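Paid participants wanted: recording household chores for a robot learning project
Haltex – Home Tasks Group
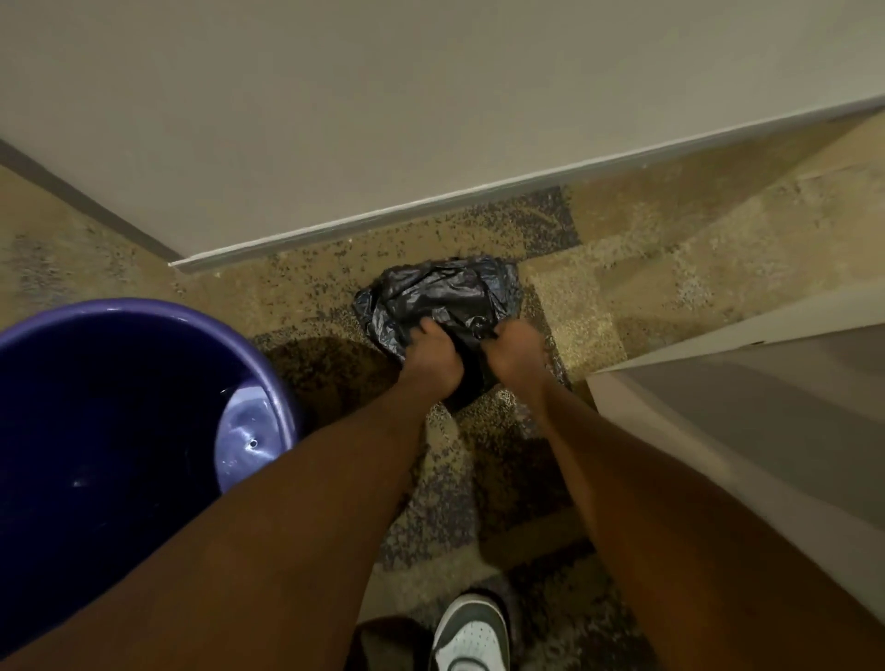 Handling a plastic bag next to a bucket of water, seen from the head camera.

Haltex is looking for people to record everyday chores in their own homes. The recordings are used to train Willari, a learning system that will control a two-armed household robot. Willari learns from examples of people doing ordinary work with their hands, and it needs a lot more of them, from a lot more homes, than we can produce in our own building.

You do not need any technical background. You do need to be comfortable wearing a small camera on a headband while you work.

What the work is

You will get a list of tasks by email at the start of each week. Typical tasks are folding or bagging soft things, wiping surfaces, moving water from one container to another, picking items up off a floor, sorting laundry, and opening and closing packaging. You choose the tasks that fit your home and skip the ones that don't. Each recording covers one task from start to finish.

We are short on examples with plastic bags, cloths and other soft materials. A bag changes shape every time it is touched, and Willari still does badly with it. If you sign up for this round, expect about half of your list to be of this kind. Low work is also in demand: things done on the floor, in corners, beside a tub or under a sink. Please think about your knees and back before applying.

Please do the work the way you normally would. If you drop something, pick it up and carry on. Do not start the recording over. Recordings with mistakes in them are paid the same as the others, and the people who label them have a code for it.

Do not tidy up before you record. Stains, worn carpet and bad light are all fine, as long as both hands can be seen for most of the task.

Hours and length

The round runs for 6 weeks. We ask for 4 hours of finished recording per week, which you can split up any way you like. Most people in the last round worked in the evening. Uploads can be left running overnight.

Before you start there is one training session by video call. You will be shown how to set the headband so the camera points down at your hands, how to check the angle, and how to use Gokisum, the upload program. Gokisum runs on most laptops made in recent years. It does not run on tablets.

Pay

Participants are paid by the hour of accepted recording, and the training session is paid at the same rate. The current rate is on the agreement form we send out with the first reply. Payment is made every two weeks by bank transfer. If a recording is turned down you will be told which one and what was wrong with it, and you can record that task again if you want to. The usual causes are hands out of view, a smudged lens, or a battery that ran out partway.

We supply the camera, the headband, two batteries and a prepaid box for sending everything back. You supply the home and the household items. If a task calls for something you would have to buy, skip it or write to us first.

Who can apply

– You are 18 or older and live in the United States.
– You can use both hands without pain for an hour at a time.
– You have a home internet connection that can handle large uploads.
– You can follow written instructions in English.
– Everyone else who lives with you agrees to recording taking place in the home.

Left-handed people are especially welcome. So are people over 60, and people who live in small apartments or older houses. Our examples so far come mostly from large, recently built kitchens.

If you took part in the Baptista round last November you may apply again, but your old headband will not fit the new camera. Please send it back if you still have it.

Privacy

The camera records video and no sound. It should not be worn when children or visitors are in the room. Mail, bank cards, medicine labels and family photos should be put away or turned over before you begin. Faces that show up by accident, including your own in a mirror, are blurred before anyone outside the intake team sees the recording. You can ask for any recording to be deleted within 8 weeks of uploading it, with no reason given. You keep the pay.

Recordings are used for training and testing Willari. Single still pictures may be used in reports and in notices like this one, but only if you check that box on the agreement form. Leaving it blank has no effect on your application.

How to apply

Write to Sigita Org at the Haltex participant desk. Include your name, the state you live in, the type of home (house, apartment, mobile home, other), the kind of flooring in each room, and which hand you write with. A résumé is not needed. Please do not send sample videos – we can't accept them before the agreement is signed.

Applications are open until June 6, 2019. We have room for 7 more households in this round. Anyone we can't place will be put on the list for the next one unless they tell us otherwise.

Questions about pay or the agreement form go to Gisela Oltmanns at the same desk. Questions about the camera can wait for the training session.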